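A housekeeper by the month

The brochure for the Rinda promises "a calmer kitchen". Mine has been calm for years, mostly through neglect, so I was curious what a counter-top arm on a monthly plan could add to it. Mitermont, which makes the thing, offered a trial at its show kitchen on Jun 1, 2023. I took the train, and a sandwich in case the robot turned out to be cooking.

It doesn't cook. The Rinda tidies. It picks things up from one spot on your worktop and puts them down in another, and for this you pay 187 pounds a month on a lease of at least 15 months. There is a joining fee of 600 pounds as well, which covers fitting and a visit from someone who teaches the arm where your things live. I have been trying to teach my family the same for a good deal longer, at greater cost.

Shinji Kamata, who runs the home side of the firm, is a patient man with a tape measure on his belt. He likes a crowded worktop. "Anyone can clear a bare table," he told me. "I want the toaster in the way." New customers begin with soft goods, and only when the arm has behaved itself for a while does the fitter switch on what the price list calls the Sakai setting, meant for crockery. Glass costs extra -- as it does everywhere.
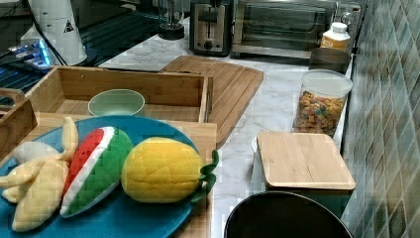
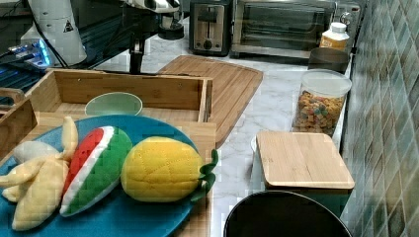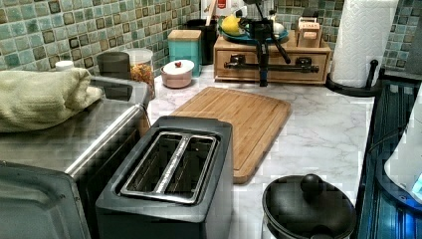

The Rinda's practice kitchen at Mitermont: plush fruit on a blue plate in the first two pictures, the far end of the counter in the third.

I asked for a job of my own choosing and was given the banana. The arm went over to it slowly, like a guest at a buffet who doesn't want to be seen going first, had a think, and lifted it. It put it in a bowl. I asked for it to be put back. It went back, a little to the left of where it had been, and I felt the small shame of having made somebody do something pointless.

Over three hours I saw it drop one thing, the pineapple, which took it well. It is quieter than my fridge. It is also slow, and anyone hoping to have the worktop clear before the doorbell rings should stick to the old method of shoving everything in the oven.

The obvious rival is the Rellov, which is cheaper to lease but wants a rail screwed along your wall. The Rinda stands on its own mount and can leave when you do. Renters will care about that. So may anyone with nice tiles.

Would I sign? Not at that price, and not for 15 months. Kamata says a shorter plan is due in December, with the joining fee cut for people who fit the arm themselves. I've asked him to ring me then, and to bring the tape measure.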